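Stunt casting and the returning viewer: does a famous face keep people watching?

Media and Audiences, second-year project report
Zulmira Guerreiro

1. Why I picked this

Whenever a television drama starts losing viewers, the entertainment pages report that a big name is "in talks" to appear in it. The name is often a singer, a footballer or someone who used to be in the news for other reasons. The articles nearly always treat this as good for the show. I wanted to see whether there was anything behind that, and I will admit I started out doubting it.

My case is Vastside, the hospital drama set in the made-up port town of Starncombe. In its third series it brought in the retired pop singer Arruda for two episodes as a corrupt harbour official. Arruda had not acted before. The announcement came in April and the episodes went out on a Thursday at nine, against the talent show Taltside.

2. What I did

I collected 1589 public comments from three fan boards, covering the week before the first Arruda episode to the week after the second. I sorted them by hand into comments on the story, comments on the guest and everything else. I then gave a short questionnaire to 66 students, of whom 20 had watched at least one full series.

There are problems with this. People who post on fan boards are the people least likely to stop watching, so they can't tell us much about the ones who left. My questionnaire went to people on my own course, who talk about television more than most. I also did all the sorting myself, and on a second go I moved 200 comments into a different group, which doesn't fill me with confidence. 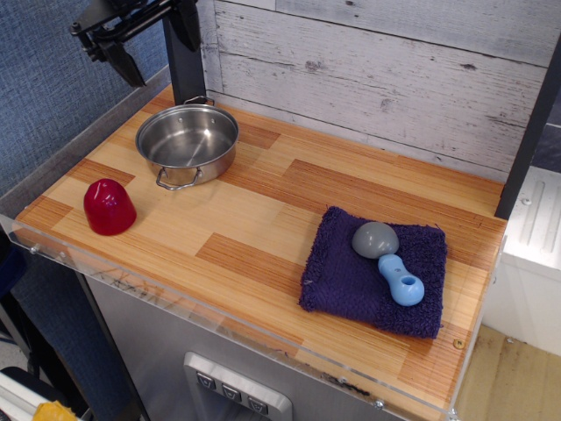
My sister watched both Arruda episodes, enjoyed them and has never watched another minute of it, so I don't see what the producers think they bought. That comment was left on my draft by Priya, and it puts the difficulty better than my first version did. An audience figure for one night counts her as a success. She would only show up as a loss some weeks later, by which time the press has moved on to the next guest.

3. What I found

Before the first episode, most talk was about the guest. There was excitement, a lot of jokes about old song titles, and a fair amount of complaining. Once the episodes had been shown the talk went back to the regular characters very quickly, mainly to the wedding plot. By the end of my second week Arruda was hardly mentioned, even by people who had said the casting would ruin the programme.

So the angry fans were wrong, but I don't think the publicity people were right either. Of the regular viewers in my questionnaire, several could not remember which series Arruda was in, and one was sure it was a different show.
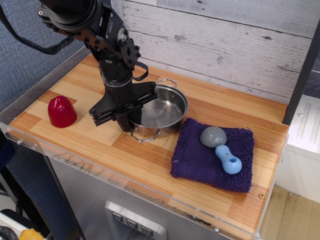
Fig. 2. Gripper over the rim of a stainless steel pot.

The claim I trust least is that a guest "brings in a new audience". It appeared in almost every article I read and none of them gave a source. Two seemed to be copied from the same press release, down to the same odd phrase about "fresh energy". I wrote to the production office to ask where the claim came from and had no reply before the deadline.

4. What I would change

I would start a month earlier and carry on for a whole series. I would also try to find people who had given up on Vastside and ask them why, though I'm not sure how to reach them. A second marker for the comments is a must. The question of whether Arruda was any good in the part is outside this report, but for the record I thought the second episode was better than the first.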